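Cetora G2 Hand-Held Gripper Set

The Cetora G2 is a hand-held gripper for recording household handling tasks that will later be used to train robot arms. It is sold as a set of 2, one for each hand, with chargers and a hard case. Grip pads are a wear item and are ordered separately in packs of 25.

Most buyers underestimate pads and overestimate grippers. For a first project, plan on one set per operator and one pack of pads per set. Small hard items such as jewelry and hair clips wear pads faster than towels or clothing, so order a second pack if your task list leans that way.
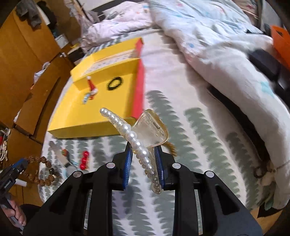

Sorting small accessories on a bed. Pearl-trimmed claw clip held between the blue pads.

Budget notes

Pads, pack of 25: $96
Replacement handle: $150
Spare case: ask for a quote

Pads fit the G2 only. If you still run the older Zulholm handles, order the adapter plate at the same time, as it ships from a different warehouse.

Sets ordered before the end of March include setup by phone. For quotes on larger orders, contact Safta Costache in sales. Questions about task planning or pad life go to Ashok Dhillon. Please have your operator count and a short list of the objects you plan to handle ready when you call.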